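February, bench notes, paste and board trials for the Lewis ledger

Morning

Room cold when I got in, heater on low. Took the weights off the first set of boards before doing anything else. These were the Radwood gray board pieces lined one side with Nokico paper, thin starch paste, left under weight overnight between blotters. Three of the four are flat enough to use. The fourth has a pull toward the lined side along one long edge, and when I checked the pencil arrow on it I found I had cut it cross grain. My mistake, so it doesn't say anything about the paste. Marked it with an X and put it in the scrap box for spine stiffeners.

Arrows need to go on the full sheet before cutting. I wrote the same thing in here in the fall.

Weighed the Lewis text block after dry cleaning: 739 g with the old sewing still in. Before cleaning I didn't weigh it, so there is nothing to compare, but it will be useful when we decide on board thickness. Leaf total is 202 including the two blanks at the back. The pencil foliation on the ledger skips a leaf early on and then carries on as if it hadn't, so don't rely on it. I have put a slip in at the skip.

Paste, batch A

Wheat starch, one part to five parts water by volume, soaked for half an hour and cooked in the double boiler. Stirred all the way. It went translucent and then stiff faster than I wanted and I had to scrape the sides. Strained twice through the horsehair strainer. Good smooth paste, but a lot of it stayed in the pot and a lot more in the strainer. For lining a full set of boards that's fine. For mending one torn corner it is a waste.

Paste, batch B

Same starch, same proportions, much smaller amount, cooked in the microwave in short bursts in a glass beaker. Stirred between each burst. The first bursts do nothing much, then it sets at the bottom all at once. Missed it the first time and got a rubbery plug with milk on top. Threw that out. The second time I cut the bursts down as soon as I felt drag on the spoon, and it came out even. Strained once only, and it needed a second pass.

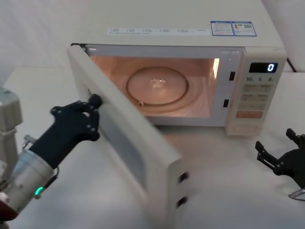
Tack and drying

Pasted out strips of Nokico, all cut 29 mm wide, on offcuts of the Radwood board. Batch A on one half, batch B on the other, brushed as evenly as I could manage. Left them open in the room with no weight so that any pull would show.

Batch A grabs sooner. I had enough time to nudge the strip once and then it was down. Batch B slid for longer, which I would like on a big sheet and not on a small one. It may only mean B was wetter. I lost less water to steam in the small batch, or I guess I did, and I should have weighed both before and after cooking. Next time do that.

By noon both sets were dry to the touch and both had bowed. I couldn't see a difference between them laid side by side on the glass. Flexed the ends by hand and nothing lifted. Peeled one strip of each: both took board fiber with them along most of the length, with a clean patch at one end of the B strip where I must have missed with the brush.

So for lining I would use either. The choice comes down to how much we need on the day.

Cloth

The Alix cloth sample came in the same delivery as the board. Dark green, paper backed, matte finish. It is closer to the original covering than the swatch was, though the original is so worn on the sides that the only fair place to compare is under the turn-ins. I lifted a little of the pastedown at the lower back corner and held the sample against it by the window. The weave is finer than the old cloth. Color is good.

Test turn-in on a scrap board, batch A paste. No strike-through. A drop of clean water left on the face for a minute did leave a ring once it dried, so keep wet fingers off it and work over waste paper. Straight PVA on the second scrap was neater at the corner and impossible to adjust. Mix for the covering, I think, and plain paste for everything that touches the ledger's own leaves.

The corner folds on the Alix are bulky. Trimming closer to the board tip helps, but one and a half board thicknesses is as close as I would go – any less and the tip shows through.

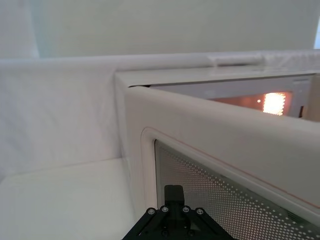 Microwave, door side.

Lining the spine

Old linings came off in the dry for most of the length. Under them was a brown animal glue, brittle at the head and still gummy at the tail. Poulticed the tail with thick batch A paste under a strip of polyester, lifted after ten minutes, scraped with the bone tool. Second poultice took nearly all the rest. There is some staining on the folds of the last sections and I'm leaving it alone.

The sewing is sound apart from the first section, where the thread has gone at the kettle stitch. I can resew that one section through the existing holes and link it down. No need to pull the whole book. If anyone feels strongly about pulling it, say so before the new lining goes on.
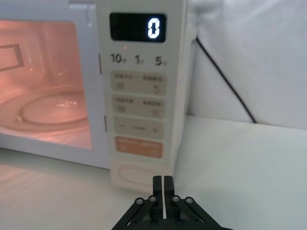 For the mends we only need a spoonful of paste at a time, and fresh each day is better than fighting with skin on the stored jar. So a small-batch routine is worth getting right. Keep the beaker in the middle of the glass turntable and watch through the door. With the lamp on you get a decent view of the turntable, but the light inside is a pinkish-orange, so don't try to judge by color when the starch has turned. Take it out and look at it on the bench, and go by the drag on the spoon. After that let it cool covered, strain twice, and thin with a brush in the dish until it drops off in one slow blob.

Stock

Starch in the tub was 635 g after both batches. Enough for this job and the next. Blotters are getting low, and several of the ones in the press pile have brown edges and should be kept away from the ledger. Need one more sheet of the Radwood board to replace what I cut the wrong way. Alix can be ordered now if the color is agreed.

Left in the press at 4:30

Boards two and three, lined both sides, batch A, fresh blotters
Board one, lined one side, batch B, fresh blotters
Two Alix turn-in scraps, under the small weight, face up on silicone paper

Change the blotters first thing. Then weigh the beaker, cook another small batch, weigh it again and write the numbers down here. The tail of the spine is still a bit soft, so don't start on the lining until it feels dry all the way along.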